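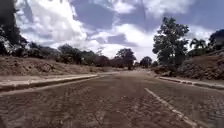
Does a sportsbook's sign-up bonus give the bettor free money?
Rarely. It is a credit with conditions, and the conditions are usually worth more to the house than the credit is to you.

Gambling and Public Policy, handout 5
Revised 2022-10-31

1. Reading an offer

Take the Flodix offer we looked at in class: a $600 bonus, released only after $2000 in bets. The ad shows the first number in large type. The second sits in the terms.

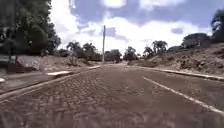 A bettor who loses 5 cents on each dollar wagered should expect to be down $100 by the time the bonus clears. That still leaves $500 on paper, so why be suspicious? Read on in the terms. Only long-shot parlays count toward the total, and the hold on those is far higher. At 22 cents on the dollar the expected loss is $440. Most of the gift has gone back where it came from, and plenty of bettors quit before they get that far.

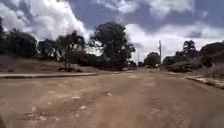
2. Tax promises

Skosero and Flosard both told lawmakers in August that legal betting would pay for schools. Ask what base the tax applies to. If bonus credits can be deducted, a book can take in a lot of bets and report very little income.

The Aliyu paper accepts the operators' forecast without testing it.

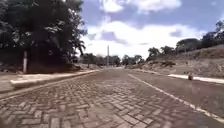 It also treats every legal bet as one moved over from an illegal bookie, which I don't buy. Some of that money came out of lottery tickets the state was already taxing.

For next class: redo the first calculation with a hold of your own choosing, and bring the terms of one live offer.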